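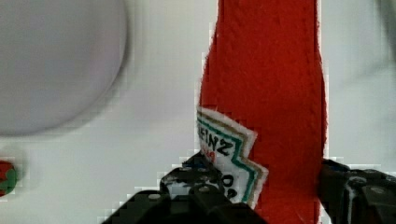
About Clundano

Clundano is a family-run shop and mail order business selling soft toys, wooden puzzles and games. We have been on the same street in Hebden Bridge for most of our working life, first in a single room above the baker's and now across the whole ground floor of the old chapel hall.

The business was started by Iestyn Meredith and Lucrezia Greco, who met while working in the toy department of a large store in Leeds. When the department closed they bought part of the remaining stock and sold it from a market stall. The stall did well enough in its first winter to pay for a lease, and the shop opened the following September.

What we sell

We keep 283 lines in stock. Soft toys are the largest part of the range, and include animals, dolls, and plush versions of food and kitchen cupboard items. The puzzles come mainly from Ibarra, a small workshop we have bought from since the stall. We do not sell anything that needs batteries.

Every new line is looked over by Hashini Roy, our buyer, before it goes on the shelf. She checks seams, labels and fastenings, and reads the test paperwork from the supplier. Toys suitable from birth are kept on the low shelves by the window. Some of our plush items are meant for children over 3, and this is written on the shelf card and on the website.

Repairs

Gunārs Raudsepp runs the repair bench at the back of the shop. He restitches seams, replaces stuffing and mends joints on older bears. Repairs normally take 6 weeks, longer before Christmas. We will look at toys bought elsewhere, but we ask you to send a photograph first so that Gunārs can tell you if the work is possible and what it will cost.

Who works here

There are eight of us, most part time. Selvaraj Munshi looks after the website and the packing room and is the person who will answer if you email about an order. Iestyn and Lucrezia are both still in the shop most days.

Visiting

The entrance is level and the aisles are wide enough for a double pushchair. There is no parking outside, but the station car park is a short walk away. Dogs are welcome on a lead.

Orders for Christmas delivery need to reach us by December 13, 2019. After that you can still order for collection from the shop counter.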